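How do you pack paper gift bags so they stand up and don't tear?

Posted in Crafts & Packing, July

I'm putting together 60 favor bags for my sister's anniversary party. They're plain dark green paper bags, no printing. Each one gets a small jar of jam, a packet of seeds, a folded card and some tissue. I did a few last night and I'm not happy with them. Two ripped at the top edge when I pulled them open, and one tipped over on the table because the jar slid to one side. The bags came flat in a pack from Siretti and they're stiff at the folds.

Is there a better order to do this in? I have one table and one evening to get it done. I'd also like to know if I should tape the bottoms.

Posted by greenporch

3 replies

siltlake_mom
I did these for a school sale for years. The tearing comes from pulling on one side of the rim. Put a hand inside the bag, flat, and push down to the bottom before you do anything to the top. Once the bottom is square the sides open up without much help.

Stand the bag on a bare table, well back from the edge, and leave it standing there while you fill it. If you pick it up and hold it in one hand, the jar goes in crooked.
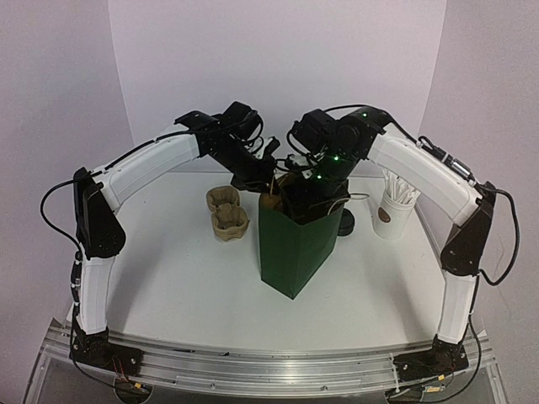 Hold the rim open on both sides at once, with the pull even. If a corner wants to fold back in, run a finger down the inside crease a couple of times and it will stay. Then fill it in this order:

Cut a piece of cardstock to the size of the bottom and lay it in.
Jar goes in next, in the middle.
One crumpled sheet of tissue on each side of the jar.
Seeds and card standing up against the back.
Last sheet of tissue on top, points up.

Do all the opening first if you have room for it. I open 30, fill 30, then start again. Going back and forth between opening and filling is what eats up the evening. Last time it took me nearly 2 hours with everything cut ahead of time, and that included tying ribbon on the handles, so yours could go faster.

You don't need to tape the bottom for a small jar if the cardstock is in there. For anything bigger I would put one strip of packing tape across the outside seam.

rwk2836
Get better bags. The Sturnov ones have a thicker rim and I've never had one rip. They cost more.

pantryshelf
Agree with siltlake_mom on the cardstock. A cereal box works fine, cut it a little smaller than the bottom or it will catch on the sides going down.

One thing to add about the ones that already ripped. If the tear is short, fold the whole top edge over to the outside, all the way around, and crease it. You lose some height but it looks like a cuff and the rim is stronger after. You'd have to do it on every bag if you want them to match. Try it on a torn one first and see if the card still fits.

Also wipe the jars. Jam on the outside of a jar will soak through paper by the next morning.

Comment from greenporch
Thanks. The hand inside the bag fixed the tearing, I've opened ten more and no rips. I'm cutting up cereal boxes now. I'll leave the cuff alone, the card sticks out too far when I fold the top down.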